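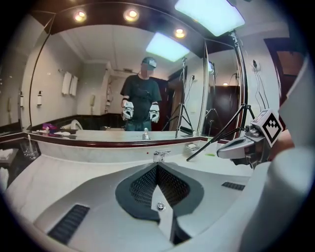 Should a rented flat come with a bathroom you are allowed to change? I think it should, within limits that fit on one page, and the tenant should be able to read that page before signing.

I have rented for most of my adult life, the last stretch of it in Ivcombe, and in every flat the bathroom has been the room with the most rules. I could put up pictures in the bedroom if I filled the holes when I left. I could paint the living room if I painted it back. In the bathroom I could do nothing at all. My present agreement says that no fixture, fitting or surface in the "wet areas" may be altered, added to or removed. A hook on the back of the door counts as an addition. I know because I asked in writing and was told so in writing.

The reason given is always water. Landlords have seen what a badly fitted shower screen can do to the ceiling of the flat downstairs, and I don't dismiss that. A leak is expensive and it makes enemies of neighbours. If I owned a flat I wouldn't want a stranger moving the pipes either.

But most of what tenants want has nothing to do with pipes. They want a shelf. They want a brighter bulb, or a softer one, and a mirror at a height that suits the person using it. My last bathroom had a mirror hung for someone a good deal taller than me, and for 2 years I did my hair by looking at the top half of my own forehead. The fix was two screws. The letting agent's view was that the mirror was part of the inventory and the inventory included its position.

A friend of mine, Danai Sotiropoulos, rents in a block managed by a firm called Brallanix and has had a better time of it. Her agreement has a short list of changes a tenant can make without asking, and a second list of changes that need a yes from the office. Shelves, hooks, rails, light bulbs, toilet seats and shower heads are on the first list. Anything to do with taps, tiles, sealant or wiring is on the second. She fitted a rail beside the bath in July, when her mother was coming to stay, and didn't have to write to anybody. She will leave it there when she goes, and the next tenant can have it.

I asked her what the catch was. She pays a deposit that is 40 pounds higher than it would otherwise be, and she gets it back if the walls are sound. That seems fair to me. I would pay it tomorrow.

The usual objection is that tenants are careless and will drill into a pipe. Some will. Some owners do as well, and we let them. A sensible list deals with most of this by saying where drilling is allowed, and a landlord who knows the building can mark that on a plan in half an hour. Plenty of good fittings now need no drilling in any case. The shelf I would like, a plain corner one sold as the Uvo, holds on with adhesive pads and costs 30 pounds. It's banned in my flat all the same, on the grounds that the pads might mark the tiles.

Then there is the question of who gains. An owner keeps the value of anything done well. I have lived in places where the bathroom light was so poor that shaving or putting on make-up had to be done by the window in another room, and I'd have paid for a better fitting and an electrician out of my own pocket. The landlord would have had a better bathroom for nothing. He said no, and I moved out with the same dim light still up there.

Older people have the strongest case. Grab rails, raised seats and non-slip flooring keep people in their homes, and asking permission for each one is slow and a bit humiliating. My neighbour at number 204, Mrs Vlachopoulos, waited most of a winter for an answer about a rail. She washed at the sink in the meantime. When the answer came it was yes, with a page of conditions about the colour.

I'm not asking for the right to knock walls down. I would like the list to be standard, printed with every agreement, and short enough to be read standing up in a hallway with the agent waiting. Let the landlord keep the pipes, the tiles and the wiring. Let the tenant have the hooks and the height of the mirror.

My agreement comes up for renewal soon, and I have sent the agents a copy of Danai's two lists, with a note offering the extra deposit. They have said they will pass it on to the owner.

September 2025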